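Sleep and wind-down talk, Limham wellness evening
Speaker notes, second version

Slot is 40 minutes with questions. Doors at 6:30, start at 7. Water on the lectern, clicker is the small gray one.

Opening (3 minutes)

Thank the hosts. Say where I work: the sleep program at Prultthorpe, running group courses for adults who sleep badly and are tired of being sold things for it. Mention that I have nothing on sale tonight and the handout is free.

Ask for a show of hands. Who has bought something in the past year to help them sleep? Keep the hands up if it cost more than dinner out. Wait for the laugh, move on.

Say what the talk covers: what people buy, what we ask them to do first in the course, and when to see a doctor. Skip the history of sleep research. It ran long last time.

What people spend (6 minutes)

We asked everyone who signed up for the course to fill in a form before the first session. 681 people started the form and 545 finished it. I only use the finished ones.

Of those, 141 had bought a wearable tracker mainly for sleep. Most of the group had also tried a supplement, a special pillow, or both. The highest total anyone put down for one year was $854. Pause here. Let them do their own math.

Be fair on this point. These are people who signed up for a sleep course, so they are bad sleepers by definition and more likely to spend. It does not tell us what the whole town does. Someone always asks, so say it first.

Trackers (7 minutes)

Trackers are decent at telling you when you were in bed. They are weaker on sleep stages. If the number in the morning helps you keep a steady bedtime, keep wearing it. If you wake up feeling fine and the number ruins your day, put it in a drawer for two weeks.

Story about checking my own score at 3 a.m. — keep it short.

Question that comes up: which brand? Don't answer. Say the one you already own.

The evening routine (10 minutes)

This is the main part. Slow down.

Step one is the wake-up time. Pick one you can keep all week, and set it before worrying about bedtime. People expect it the other way around, so repeat it.

Step two is light. Lamps instead of ceiling lights for the last hour. Get outside in the morning, even when it is cloudy.

Step three is the last hour itself. In the course we call it the Costa hour, after the room where the first group met. Phone charging in another room if possible. Then something dull and pleasant with the hands or eyes: folding clothes, a paperback, a puzzle, sorting the toy bin. It should be easy to stop halfway through.
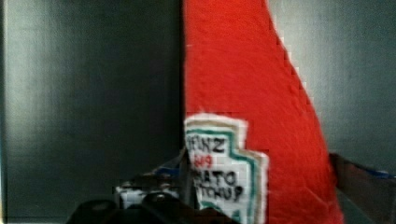 Caffeine and alcohol (5 minutes)

Caffeine: suggest a noon cutoff for two weeks as a test, then move it later if sleep holds up. Remind them that tea, cola and dark chocolate count. Decaf has a little in it too.

Alcohol: it can make you drop off faster and then wake you in the second half of the night. Say it once and plainly. No lecture. People stop listening if this goes past a minute.

Late meals go here if anybody asks. A small snack is fine. A heavy dinner right before bed is a problem for people with heartburn.

When to see a doctor (4 minutes)

Loud snoring with gasping or pauses. Falling asleep at the wheel or close to it. Legs that won't stay still at night. Trouble sleeping three nights a week for three months or more. Low mood that comes along with the bad sleep.

Tell them to ask about CBT-I by name. Spell it out: cognitive behavioral therapy for insomnia. It is on the back of the handout.

Nobody should stop a prescribed sleep medicine on their own after hearing this talk. Read that line as written.

Questions (5 minutes)

Likely ones:

Melatonin. It can help with jet lag and a shifted body clock, less so with ordinary insomnia. Check with a pharmacist if you take other medicines.

Naps. Twenty minutes, before 3 p.m. Skip them if nights are bad.

Weighted blankets. Some people like them. The evidence is thin. Not for small children.

Close

Next course starts in January, in the Stukel building, ground floor. Sign-up sheet is by the door next to the handouts. Pick up the clicker before leaving.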